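# Flanard Hand-Held Gripper, Research Edition

The Flanard is a hand-held gripper for recording manipulation demonstrations without a robot in the loop. An operator carries it, does the task by hand, and the recording is later used to train a policy that runs on an arm fitted with the matching Flanard end effector. It is sold to university groups and industrial labs as a single unit, as a pair, or as a pair with the backpack recorder.

This page covers the research edition. The production edition has the same fingers and the same camera mount but no printed markers, and it can't be used with the width calibration described below.

## What it records

Each unit records wide-angle video, inertial data and finger width. The video comes from one fisheye camera fixed to the housing. Finger width is not measured by an encoder. It is read from square markers on the fingers, which stay in view of the camera through the full range of travel. We chose this in the second revision after the encoder cable turned out to be the part customers broke most often.

The trade-off is that width readings depend on light. A glossy lamp reflection on a marker will drop the reading for as long as it lasts. The software fills short gaps by interpolation and flags longer ones, and flagged episodes are left out of the training set unless you put them back by hand.

## Recording in ordinary rooms

Most of our test data was collected in working offices. A lab bench with a plain backdrop gives clean tracking and a policy that fails when somebody moves a chair, so we ask customers to record in the rooms they have, with the furniture left where it is. Glass partitions and blinds are the hardest surfaces for the tracker. Repeated slats look alike from one video image to the next, and reflected ceiling lights shift as the operator walks.

Tabletop tasks with everyday objects are a good place to start. Steel kettles, cups and clear water bottles are all in the standard task list, and the clear bottle is usually the one that needs the most episodes. 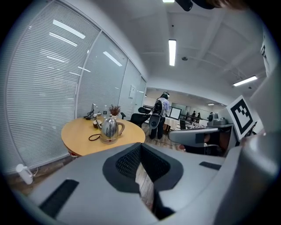 Illey — December

The method study we ran with the Jiltberg group is finished, and the main result is below. The question was whether a policy trained only on hand-held recordings would hold up in a room it had not been trained in, and how much the number of recording rooms mattered compared with the number of episodes.

We collected 1661 episodes of one task: grasp a kettle by its handle, lift it, and set it down on a marked spot. After filtering for tracking loss and flagged width gaps, 991 were left. That is a lower yield than we expected. Most of the rejected episodes failed at the start, when the operator lifted the gripper too fast for the tracker to lock on.

The recordings came from 16 rooms. We trained one policy on the full filtered set and a second on an equal number of episodes from a smaller group of rooms, with extra recordings made to match the total. Both were then tested on the same arm in a room that neither had seen, with 50 trials each.

The policy trained on more rooms completed the task more often, and its failures were milder. It tended to miss the handle and try again. The other policy more often closed on the body of the kettle and pushed it. Changing the table height affected both about equally — we had expected the second policy to suffer more.

We have not tested liquids. All trials used an empty kettle.

## What changed in the product

Three changes came out of the study and now ship with every research edition unit:

- The recorder waits for a tracking lock before an episode can start, and gives a short tone when it is ready.
- The marker calibration runs at the start of each session. It used to run once per unit.
- Room labels are required when an episode is saved, so that training sets can be split by room.

Units bought before the study can get the first and third changes through a recorder update. The calibration change also needs the new marker set, which we send on request.

## In the box

- One or two hand-held grippers, depending on the set
- Spare finger pads
- Spare marker set and alignment jig
- Charging cable
- Backpack recorder with harness (recorder set only)

## Compatibility

The matching end effector bolts to most research arms through an adapter plate. Recordings export to the Trình episode format, and a converter for older Flanard logs is included. Logs from the first revision have encoder width in place of marker width and should not be mixed with newer ones in a single training run.

## Ordering

Research edition sets are built to order in Illey. Tell us which arm you use when you ask for a quote, as the adapter plate is cut to match. The filtered episodes from the study are available to registered customers, with room labels and the list of rejected episodes.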